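Nunent bench, arm 2 — fault log, November

Push task stopped at episode 494 with a protective stop on joint 3. No damage to the arm. The tip had gone below the commanded height and was bearing on the board at the end of a long push toward the near edge.

First suspect was the Clirnow update, as the height limit lives in its config. Rolled it back, same fault after 20 minutes. Put the update back on.

Second suspect was the tool itself. Backed the arm off, loosened the clamp and found the rod could be turned by hand with one fitting done up. Retightened both, marked the rod at the clamp line with paint pen. Ran 20 pushes at half speed and checked the mark: no movement.

That leaves the height check. Nurmi takes one touch-off at the centre of the board and assumes the rest is flat. Feeler gauge says otherwise — the near right corner sits 7 tenths of a millimetre high. With a worn tip and a slipped rod either way, there is not much margin left.

Blocks went back in their colour pairs toward the rear and left, near half clear, tool parked low over the board for the new touch-off.

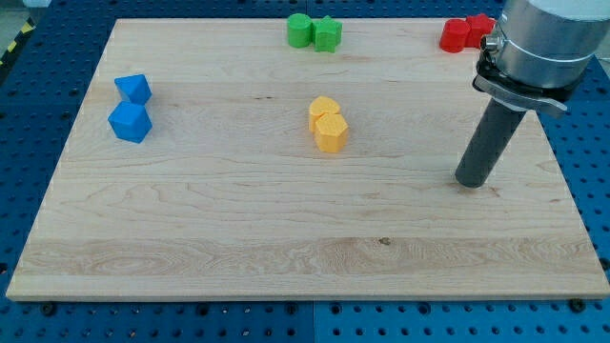
The Mediva bench had the same stop in winter and wrote back that touching off at the centre only will hide it, and that they now use 5 points and refuse to start if the spread is over half a millimetre. Adopting that here.

To do: shim the board, add the 5-point routine, lower the force limit before anyone runs at full speed. Arm stays tagged out overnight.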